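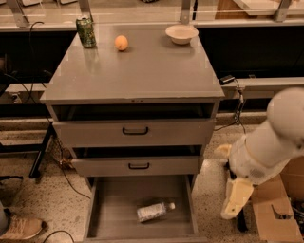
**Treka hand controllers for arm teleoperation — review after 100 sessions**

14 Jul 2025

We bought the Treka set in December to replace the leader arm we had been using for demonstrations. The kit is a pair of handheld controllers, a base station, a foot switch and the recording software. Cenville sells it with or without the mounting hardware. We took it without, and made brackets from bar stock.

The tasks are drawer and container work: open a drawer by its handle, take out a bottle or a can, put it on top of the cabinet, close the drawer. It sounds trivial and is a fair test of a controller. Pulling a drawer needs a straight line held for the full travel, and most hand controllers are poor at straight lines.

## Tracking

Position tracking is good. With the arm stationary and the controller clamped to a bench, drift over a session was too small to matter for objects the size of a soda can. Rotation is less good. Wrist roll lags the hand slightly, and an operator who rotates quickly to get the fingers onto a U-shaped pull will overshoot and have to come back. Those corrections end up in the recorded data. Lowering the rotation gain to 0.6 helped, at the price of more re-clutching.

Clutching is on the foot switch. Press to engage, release to reposition the hand. The switch is stiff and it slides on hard floors. We stuck rubber matting under ours.

## Axis lock

The feature that justifies the price. Hold the side button and motion is constrained to whichever axis the hand was moving along when the button went down. For a drawer this means grip the handle, start the pull, lock, finish the pull. Before we used it, operators tended to twist the handle sideways near the end of travel and the runners would bind. Our failed openings fell from 11 in a session to 2 once everyone had the habit.

The lock works in the robot base frame only. If your cabinet sits at an angle to the base, you either move the cabinet or enter the offset by hand in a config file. A frame picker in the software would fix this. Cenville support says it is planned and gave no date.

## Gripper trigger

Analog, with a long throw. Fine for bottles and bowls. Soft fruit takes practice, as the last third of the trigger does most of the closing. There is a response curve setting, but it resets after every firmware update.

No force feedback of any kind. The Baumgartner leader arm we used before has it, crudely, and for low drawers I still prefer the Baumgartner. With the fingers down inside a bottom drawer the operator often can't see the contact, and a little resistance at the hand is worth a lot there.

## Recording software

Saves joint states, gripper opening and up to four camera streams with a shared clock. Timestamps agreed with our own logger. Episodes can be trimmed and relabeled in the viewer, and a bad one can be discarded from the foot switch with a double press. Export is slow: some 99 episodes took most of a lunch break. It crashed twice during export and lost nothing either time.

## Against the alternatives

The Atwood glove costs less and new operators pick it up faster, but its tracking was noticeably noisier on our bench. Guiding the arm by hand still gives the cleanest pulls, if you can accept an operator's arms in every camera view. We couldn't.

## Verdict

Worth buying for drawer, door and shelf tasks. For contact-heavy work, get something with force feedback. Budget for a better foot switch.

Four out of five.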